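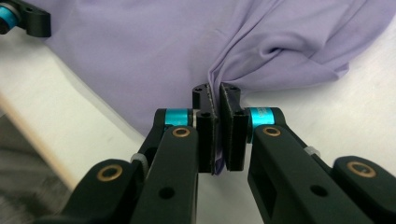
맥스테드를 소개합니다

안녕하세요, 맥스테드(Makstead)입니다. 저희는 천을 다루는 로봇 손을 만드는 작은 회사예요. 천이라고 하면 다들 쉬울 거라고 생각하시는데, 막상 해 보면 이만큼 까다로운 물건도 드뭅니다. 상자는 집으면 상자 모양 그대로 따라오지만 천은 집는 순간 모양이 바뀌고, 바뀐 모양이 또 다음 동작을 바꿔 버리거든요. 그래서 저희 작업실에서는 하루 종일 누군가가 손에 드는 그리퍼 도구를 쥐고 흰 작업대 앞에 서서 천을 집고, 당기고, 접고, 다시 펼칩니다. 사람이 그렇게 보여 준 동작을 모아서 로봇에게 가르치는 것이 저희 일의 절반이고, 나머지 절반은 그 도구를 고치는 일입니다(농담처럼 들리시겠지만 근무표를 보면 정말 그렇습니다).

회사 소개라면 보통 연혁과 수상 경력부터 적어야 할 텐데, 저희를 찾아오시는 분들이 제일 많이 물어보시는 것이 "예전에 사고가 있었다면서요?"라는 질문이어서, 이 페이지도 그 이야기를 중심으로 쓰기로 했습니다. 조금 길어도 차 한 잔 놓고 읽어 주시면 좋겠습니다.

처음 만든 손, 플런스테드

저희의 첫 제품은 플런스테드(Flernstead)라는 두 손가락 그리퍼였습니다. 설계는 데죄 시포스가 맡았어요. 데죄는 원래 재봉틀 수리를 오래 하던 사람이라 바늘 밑에서 천이 어떻게 밀리는지를 몸으로 알고 있었고, 손가락 끝에 넓적한 패드를 달고 평행하게 움직이는 링크로 받쳐 주자는 생각도 그 경험에서 나왔습니다. 얇은 천 한 겹을 집을 수 있을 만큼 섬세했고, 두꺼운 수건도 놓치지 않았습니다. 첫해에 호텔 세탁물을 받는 공장 한 곳에 들어가서 반년 가까이 말썽 없이 잘 돌아갔어요. 그때 찍은 단체 사진은 지금도 현관에 걸려 있습니다. 다들 얼굴이 참 밝습니다.

9월의 그 월요일

문제가 생긴 것은 9월의 어느 월요일, 오전 교대가 막 끝난 시간이었습니다. 공장 작업자 한 분이 그리퍼에 낀 베갯잇을 빼내려고 정지 버튼을 누르고 손을 넣으셨습니다. 버튼은 제대로 눌렸고, 화면에도 정지 표시가 떴고, 로봇 팔도 멈춰 있었습니다. 그런데 손가락은 멈추지 않고 한 번 더 닫혔습니다. 작업자분의 검지가 패드 사이에 물렸고, 동료가 달려와 전원을 내린 뒤에도 손가락이 저절로 열리지 않아서 렌치로 링크 핀을 풀어야 했습니다. 다행히 뼈는 다치지 않으셨지만 멍이 오래갔고, 저희가 찾아뵈었을 때 그분이 하신 말씀은 지금도 저희가 새로 오는 직원에게 꼭 들려줍니다. "아픈 것보다, 꺼졌다고 쓰여 있는데 움직이는 게 무서웠어요."

그날 저녁에 저희는 나가 있던 플런스테드를 전부 세웠습니다. 주문이 밀려 있었고 고객사에도 죄송한 일이었지만, 원인을 모르는 채로 하루를 더 돌릴 수는 없었습니다.

무엇이 잘못되었는가

조사는 루드거 하버코른이 이끌었습니다. 루드거는 말이 느리고 메모가 많은 사람인데, 그 성격 덕을 많이 봤습니다. 결론부터 말씀드리면 원인은 한 가지가 아니었어요.

첫째로 정지 신호가 팔까지만 가고 손까지는 가지 않았습니다. 팔과 손은 서로 다른 제어기를 쓰고 있었고, 정지 버튼은 팔 쪽 제어기에 연결되어 있었습니다. 팔이 멈추면 손에도 멈추라고 알려 주는 구조였는데, 손이 마침 힘을 다시 맞추는 중이면 그 알림이 뒤로 밀렸습니다. 밀리는 시간이 600밀리초였습니다. 글로 읽으면 짧아도 손을 넣기에는 충분한 시간이지요.

둘째는 패드였습니다. 패드를 잡아 주는 나사가 조금씩 풀리면 그리퍼가 느끼는 두께가 실제와 달라집니다. 천이 물려 있는데도 빈 것으로 알고 다시 닫으려고 하는 거예요. 돌려받은 그리퍼를 뜯어 보니 문제의 손은 나사가 반 바퀴 넘게 풀려 있었습니다. 저희 시험대에서는 4,000번을 여닫아도 풀리지 않았던 나사인데, 시험대에는 스팀 다리미도 젖은 수건도 없었으니까요. 시험 조건을 정한 것도 저희였으니 이 부분은 지금 생각해도 얼굴이 붉어집니다.

셋째는 전원이 나갔을 때 손을 여는 방법이 없었다는 점입니다. 설계할 때는 전원이 끊겨도 잡은 물건을 떨어뜨리지 않는 것을 장점이라고 소개했습니다. 제품 안내서에 큰 글씨로 적기까지 했어요. 그 안내서는 모두 거두어들였습니다.

손에 드는 도구에서 다시 시작하다

그 뒤로 저희는 로봇에 다는 손을 한동안 만들지 않고, 사람이 직접 쥐고 쓰는 도구부터 다시 손봤습니다. 이 제안을 한 사람은 쿠르니아와티 시만준탁입니다. 사람이 손에 들고 써 보면 나사가 풀리는 느낌도, 부싱이 뻑뻑해지는 느낌도 손바닥으로 먼저 온다는 것이었어요. 처음에는 너무 돌아가는 길이 아니냐는 말도 나왔는데, 쿠르니아와티가 첫 주에 찾아낸 문제만 공책 한 권을 채우는 바람에 그런 말은 쏙 들어갔습니다.

작업은 단순합니다. 작업대에 천을 한 장 펼치고, 가장자리를 집어 주름을 잡고, 놓고, 다시 집습니다. 얇고 부드러운 천일수록 패드 사이에 무엇이 물려 있는지 기계가 헷갈리기 쉬워서 저희는 일부러 그런 천을 많이 씁니다.
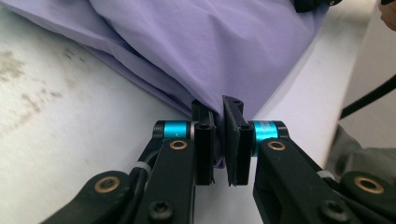

헷갈린 경우는 지우지 않고 따로 모아 둡니다. 잘 접힌 동작보다 이쪽 기록이 훨씬 귀하거든요. 한 겹을 집었는데 두 겹으로 읽힌 경우, 빈손인데 물었다고 읽힌 경우, 물었는데 빈손이라고 읽힌 경우를 나누어 두고 매주 같이 들여다봅니다. 마지막 경우가 바로 그 월요일의 경우라서, 한 건이라도 나오면 그 도구는 작업을 멈추고 데죄의 책상으로 갑니다. 데죄는 투덜거리면서도 그날 안에 꼭 뜯어 봅니다.

지금의 제품, 코미어와 하이트티어

이렇게 해서 나온 것이 코미어(Cormier)입니다. 코미어의 정지 회로는 손에 직접 들어가고, 팔을 거치지 않습니다. 정지 버튼을 누르면 소프트웨어가 무엇을 하고 있든 손가락 모터의 전원이 30밀리초 안에 끊어집니다. 손 옆에는 당기면 손가락이 풀리는 수동 레버를 달았고, 장갑을 낀 채로도 당길 수 있는지는 세탁 공장 분들께 직접 부탁드려 확인했습니다. 처음 만든 레버는 너무 작다고 퇴짜를 맞았고, 두 번째는 앞치마 끈에 걸린다고 또 퇴짜를 맞았어요. 지금 것이 세 번째입니다.

하이트티어(Hitetier)는 점검 기록 프로그램입니다. 나사와 패드, 부싱을 언제 누가 살폈는지 적는 아주 소박한 프로그램이고, 점검을 건너뛰면 그날 그리퍼가 켜지지 않습니다. 바쁜 아침에는 원성이 자자하다는 것을 저희도 잘 압니다. 건너뛰기 단추를 넣어 달라는 요청도 여러 번 받았는데, 그것만은 죄송하지만 앞으로도 넣지 않을 생각입니다.

아직 풀지 못한 것도 있습니다. 젖은 천을 오래 다루면 패드 표면이 닳는 속도가 손마다 다른데, 왜 다른지 아직 모릅니다. 그래서 젖은 세탁물을 다루는 곳에는 저희가 패드를 더 자주 바꾸어 드리고 있고, 떼어 낸 패드는 버리지 마시고 저희에게 보내 주시기를 부탁드립니다.

함께하는 사람들

브록 매킨타이어는 회사를 처음 연 사람이고, 사고가 난 날 저녁에 고객사마다 직접 전화를 돌린 사람이기도 합니다. 지금도 고장 신고 전화는 브록의 자리에서 먼저 울립니다.

데죄 시포스는 손가락과 링크를, 루드거 하버코른은 안전 시험을 맡고 있습니다. 두 사람은 점심시간마다 나사 고정제 이야기로 다투는데, 방문하신 분들이 처음에는 놀라시더라고요. 사이는 아주 좋습니다.

쿠르니아와티 시만준탁은 작업실을 꾸려 가면서 새로 온 사람에게 도구 쥐는 법을 가르칩니다. 첫날에는 천을 잡지 않고 정지 버튼과 수동 레버만 연습합니다.

나탈리 파케트는 고객 교육을 맡고 있습니다. 설치하는 날에 하루 종일 현장에 머물면서 교대 조마다 같은 교육을 되풀이해요. 밤 교대도 빠뜨리지 않습니다.

찾아오시려면

작업실은 평일 오전 10시부터 열려 있고, 미리 연락 주시면 코미어를 직접 만져 보실 수 있습니다. 긴 소매는 걷어 주시고, 반지와 팔찌는 입구 바구니에 맡겨 주세요. 플런스테드 사고 조사 보고서는 70쪽짜리 인쇄본으로 비치해 두었으니 가져가셔도 됩니다. 읽다가 궁금한 대목이 있으면 루드거를 찾아 주세요. 설명이 조금 길어질 수 있으니 시간은 넉넉히 잡고 오시는 편이 좋습니다.

플런스테드를 아직 가지고 계신 분은 전원을 연결하지 마시고 연락 주시기 바랍니다. 상태와 상관없이 저희가 찾으러 갑니다.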